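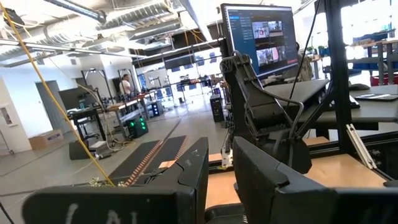

Le plateau, l'assiette et la plante : apprendre à disposer une table

Le service éducatif de la maison Paradau propose aux enfants une courte leçon sur les objets de la table. Elle s'adresse aux élèves qui savent déjà mettre leur couvert.

Une table se prépare sur une surface dégagée. On choisit d'abord l'emplacement du plateau, puis les objets qu'il doit porter. Le rebord d'un plateau forme une petite barrière - il retient ce qui pourrait glisser pendant le transport.

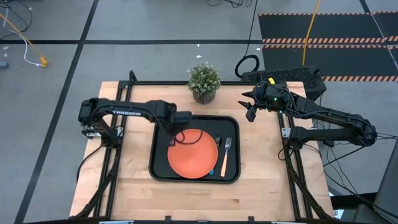 L'assiette sur le plateau

Une assiette ronde posée sur un plateau allongé laisse toujours de la place d'un côté. Cet espace peut recevoir une serviette ou un verre. L'orange ressort nettement sur le noir : on parle alors de contraste. Pour porter un plateau chargé, il convient d'employer ses 2 mains et de marcher lentement.

Le verre et la plante

Le verre à facettes renvoie la lumière par petits éclats. Un feuillage bas et arrondi décore la table sans cacher le visage des convives.

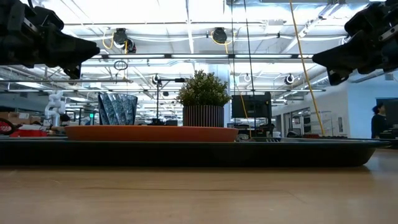 Pourquoi place-t-on les objets lourds au milieu d'un plateau ?

Le poids se répartit alors entre les deux mains, et le plateau reste plus facilement à l'horizontale.

Texte : Pierina Santoro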